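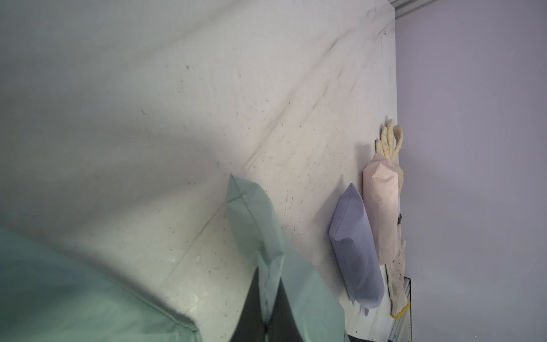

Sorting the pouches, finally

I put this job off from March until the drawer under the counter would no longer close. The drawer was full of fabric pouches. I use them for everything: chargers, sewing supplies, travel soap, tea bags, spare buttons. I also keep buying them, and when I order anything from Ultside they put one in the box for free. At some point I had more pouches than things to put in them.

So I cleared off the white surface by the lavender wall and brought them over. It has gray veining that hides dirt well from a distance. Up close it's another story, and I didn't wipe it down first. There were crumbs and dark specks all over it, and a few smudges near the edge that have been there a while. If you are going to do this with light colored fabric, wipe first. I ended up shaking things out over the sink one at a time.

The mint green ones

These are my favorites and they get the most use. They came as a set from Pundudon, sold as packing pouches. The fabric has a little bit of a sheen and the seams are neat, with a stitched edge at the top. They are soft, so they don't hold a shape on their own. Fill one halfway and it folds over on itself. That used to annoy me, but in a suitcase it's a good thing, as they squash into the gaps beside shoes.

I had been using them for whatever was nearest. One had batteries in it along with a stick of lip balm and a hotel sewing kit. I emptied everything into a mixing bowl and started again.

What went where

I tried sorting by size first and gave up after ten minutes. Size doesn't tell me what I need when I'm looking for something. I sorted by room after that. Bathroom things in one group, desk things in another, and travel things in a third that stays packed all year.

The travel group is the one I'm happiest with. It now has a pouch for cords, one for medicine and bandages, one for socks, and one that stays empty for dirty laundry on the way home. I used to put laundry in a plastic grocery bag and it always tore.

The desk group took the longest. I had a pouch of keys, 8 of them, and could match only two to a lock. The others are in a jar now. I know I should throw them out. I had a pouch of foreign coins and one note for 1,000 of something I will never be able to spend. I kept that too.

The bathroom group was mostly expired. Sunscreen, cough drops stuck together, a tube of hand cream that had separated. All of that went in the trash and I washed the pouch by hand in cold water with a little dish soap. It dried overnight on the shower rail with no marks. I would not put these in the dryer. I did that with an older one and the seam puckered and never went flat again.

Labels

I bought a roll of 100 fabric labels from Texier and have used maybe a dozen of them. They are the iron-on kind. They held well on the cotton pouches. On the smoother fabric they lifted at the corners the first time I bent them, so I took them off and tied on paper tags with string. The paper tags look a little homemade but I can change them when the contents change, and I have already changed two.

I write only one or two words on each tag. "Cords." "Soap." I used to write a full list and then never updated it, so the list was wrong within a month.

Storage

They used to lie flat in the drawer in a pile, and I had to pull out the whole pile to reach the bottom one. Now they stand on end in a shallow Prino bin, like files. It works as long as every pouch has something in it. An empty one slides down and disappears under its neighbors, so I roll the empties up and keep them inside the biggest pouch.

The drawer closes. There is even room at the back for the dish towels that had been living on top of the microwave.

I have a bag of extras to give away, mostly small drawstring ones in dull colors. Our library has a swap shelf and I'll leave them there. The rest of that evening went to scrubbing the counter. Baking soda took off most of the smudges and did nothing for the gray streaks - I have decided those are part of the pattern.

Next is the cabinet with the food containers. I have some 50 lids in there and I'm not looking forward to it. I'll probably start by pulling out every lid with a crack in it and see what is left.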